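From: Liis Rebane
To: solov-users
Subject: Re: [solov-users] Gripper width drifting on lying cylinders
April, 16:20

Agnese Krūmiņa wrote:
> We have 39 episodes of the cylinder task with the hand-held grippers.
> On replay the arm closes too early on anything lying on its side.
> Standing objects are fine. Is this the width calibration, or are we
> demonstrating it wrong? I don't want to redo all of them if it can be
> fixed in the converter.

Agnese,

I went through the first 20. The calibration looks okay to me. The width at full open matches the value in the header in every episode I checked.

What I see in the signal is that the jaws begin to close while the tool is still coming down. A person does this without thinking. The policy learns it as one motion, and if its height estimate is a little high it shuts above the object. On a can standing up you get away with it.

Please try it like this: come in with the jaws wide, one on each side of the object, stop for a moment, then close. 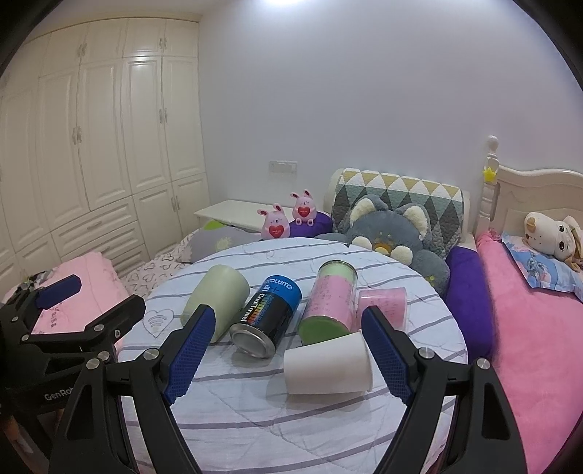
Jaws open wide, one on either side of the paper cup.

The same goes for the can and the clear containers. Keep the other gripper back by the edge of the table until it has something to do. If it wanders into view during the approach, the tracker in Kütt sometimes picks the wrong fingertips.

I would not try to fix this in the converter. Travis has a script that shifts the close event by 30 samples, but it shifts the wrist pose too and I don't trust the result. Episode 2278 in the shared folder was made with the pause, so compare against that one first.

Can you send me five new ones before you redo the rest?

Liis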